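Assunto: Re: [sala-leitura] mesa redonda, rato transparente e o resto das coisas do canto

Olá a todas e todos, respondo aqui por cima e depois ponto a ponto, que tenho de sair às quatro e ainda não almocei.

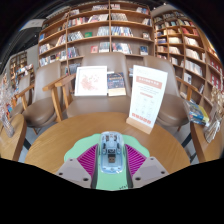 A mesa redonda fica onde está. Já falei com a Babita e ela concorda, desde que ninguém a volte a encostar às estantes, que depois não se chega à prateleira de baixo e as pessoas põem-se de joelhos em cima da poltrona para tirar um livro. Aconteceu em abril e não foi bonito.

Quanto ao rato: é o azulinho transparente, o que tem o receptor USB guardado no próprio corpo, a meio. Se alguém o levar para o portátil da sala do fundo, faça favor de voltar a meter o receptor no sítio. Já comprámos dois receptores avulso e nenhum serviu. Dinheiro deitado fora.

Agora a mensagem da Babita, com as minhas respostas no meio.

Em abril, Babita Dubey escreveu:

> Boa tarde, lista.
>
> Estive a ver o canto de leitura com olhos de quem chega pela primeira vez e há umas coisas que gostava de combinar antes de abrirmos a inscrição para o grupo Umness.
>
> 1) A mesa. Gosto dela, a madeira clara fica bem com os livros à volta, mas tem sempre coisas em cima. Podíamos decidir o que lá mora e o que não?

Podíamos e devíamos. Proposta minha: base verde, rato, placa branca. Mais nada. Canecas não. O grupo de conversação deixou lá duas canecas e um saco de tangerinas e eu é que levei com as cascas.

> 2) O tapete verde-menta, o de rebordo às ondas. Quem é que o trouxe? Não estou a reclamar, acho-o giro, só queria saber se é da casa ou se é emprestado, para pôr no inventário.

Fui eu, e é da casa. Veio na encomenda da Skonach com os separadores de estante. Põe no inventário, sim. Limpa-se com pano humido e uma gota de detergente da loiça, NÃO vai à máquina. O anterior foi à máquina e saiu de lá enrolado como uma torrada velha.

> 3) A placa branca com a faixa cor de salmão. Está torta na base de madeira, inclina para a direita, e faz-me confusão cada vez que passo. Não dá para calçar?

Dá. A ranhura é larga demais para a espessura da placa. Cartolina dobrada em duas, enfiada do lado direito, e fica direita uns tempos. Já fiz isso na outra que temos à entrada e aguentou. Se alguém tiver um bocado de feltro em casa ainda melhor – a cartolina vai amolecendo com a humidade.

Aproveito: o texto da placa está para ser revisto. Há gente a queixar-se que as linhas cinzentas são pequenas, e têm razão. Quem quiser mandar sugestões, mande para mim e não para a lista, por amor de deus, da última vez foram 30 mensagens sobre uma vírgula.

> 4) A poltrona. Está lindíssima com o quadro e o livro em cima, mas é uma poltrona! As pessoas querem sentar-se. Um senhor ficou de pé a ler uns dez minutos porque não teve coragem de mexer nas coisas.

Pois. Aqui dividem-se as opiniões. Eu gosto de ver ali o quadro, aquele coral sobre o branco anima o castanho acinzentado do estofo, que sozinho é um bocado triste. Mas percebo o senhor.

O que sugiro: o quadro vai para a parede, entre as duas estantes, quando o Cemuleck nos emprestar o berbequim. Até lá fica no topo da estante baixa, deitado para trás, para não cair. O livro azul-escuro com o título alaranjado passa para o expositor das novidades. E a poltrona fica livre. Quem tiver outra ideia que diga até ao fim do mês, senão faço assim.

Atenção ao pendurar, que a moldura é branca e marca logo com os dedos. Mãos lavadas ou luvas. E a parede também marca, já agora.

> 5) Livros. Contei 119 nas prateleiras atrás da poltrona e a lista diz 200. Ou a lista está velha ou temos um problema.

A lista está velha. Quando mudámos a secção de viagens para o corredor ninguém actualizou o ficheiro, e há ainda uma caixa inteira que foi para encadernar na Đặng e não voltou. Ligo para lá amanhã de manhã. Se faltarem mais de 10 depois disso, aí sim preocupamo-nos.

Precisava de uma pessoa, uma só, para fazer a contagem comigo. Duas horas, se tanto. Um dita, o outro escreve. Trago bolachas (que não se comem em cima da mesa redonda, ver ponto 1).

> 6) Por último: o rato à mão de semear em cima da mesa. Não era melhor ficar numa gaveta?

Não sei. Na gaveta ninguém o encontra e vêm-me perguntar. Em cima da base verde toda a gente sabe que existe e toda a gente o devolve. Ou quase. Por mim fica. Mas se vires que desaparece, muda-se.

Só um pedido – por ser transparente nota-se tudo, migalhas, dedadas, pó. Há toalhetes na segunda gaveta do balcão. Passem um quando acabarem, não custa nada.

> Obrigada e desculpem o testamento.
> Babita

Testamento nenhum, fazia falta.

Resumo do que está por fazer, para quem só lê o fim:

- cartolina ou feltro na base da placa: eu, hoje se chegar a tempo
- pendurar o quadro: à espera do berbequim
- livro azul-escuro para as novidades: quem abrir amanhã
- tapete no inventário: Babita
- telefonema para a Đặng: eu
- contagem dos livros: eu e mais alguém, respondam para mim

Falta ainda falar do candeeiro do corredor, que pisca, e da chave da arrecadação, que continua sem cópia. Mas isso vai noutra mensagem com outro assunto, que depois ninguém encontra nada no arquivo. Quem tiver a chave neste momento que se acuse, preciso de lá ir buscar os sacos de papel.

E por favor cortem a citação quando responderem, a última troca já ia em cinco níveis de setinhas e no telemovel não se lê.

Abraço, vou a correr
T.

_______________________________________________
Lista sala-leitura
Para sair da lista, envie uma mensagem vazia com o assunto "sair"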